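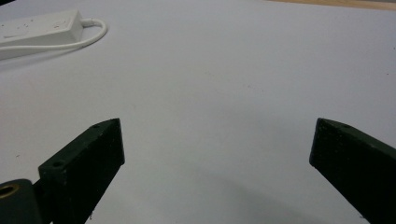 Fig. 1. Tabletop, pale finish, even light.

Glare and Desk Surfaces in Shared Study Rooms
Bautista Ibarra and Asif Arain
Kendale, final report, 2020-12-14

What we wanted to know
Do light colored desks make reading harder? People in the Kendale study rooms complain about tired eyes and most of them blame the lamps. We thought maybe the desks. Started in September, lost two weeks to the room being closed.

What we did
39 students, 3 desk tops (white matte, white gloss, dark brown). Everyone read the same printed text at each desk, 1317 words, then filled out the comfort sheet. Order of desks was mixed up so nobody always got gloss last. Ceiling lights on, blinds down. Asif ran the timing, Bautista did the sheets and typed everything in.

Light meter was the Vondari one from the physics closet. Reads a bit high, we checked it against the newer meter and corrected for that in the table.

Results
Gloss was worst for comfort. Not close. Matte white and dark brown came out almost the same, which surprised us, we had expected brown to win easy. Reading time barely moved between desks. Slow readers were slow everywhere.

Comments on the sheets were more useful then the scores. A lot of people said they tilted the page or leaned back to get away from the reflection on gloss. A few disliked brown because pencil was hard to find on it.

Problems
Blinds leak at the left window. Two sheets came back half blank, left out of the comfort scores but kept in for timing. Also the gloss top was a sheet of board laid over a normal desk so it sat higher, might matter, we didnt test it.

If we did it again
Screens too, not just paper. Longer text. Ask Echeverría room for a full day instead of lunch slots.

Sources
Class handout on lighting, Prilesero desk catalog (finishes page), our own sheets, in the binder.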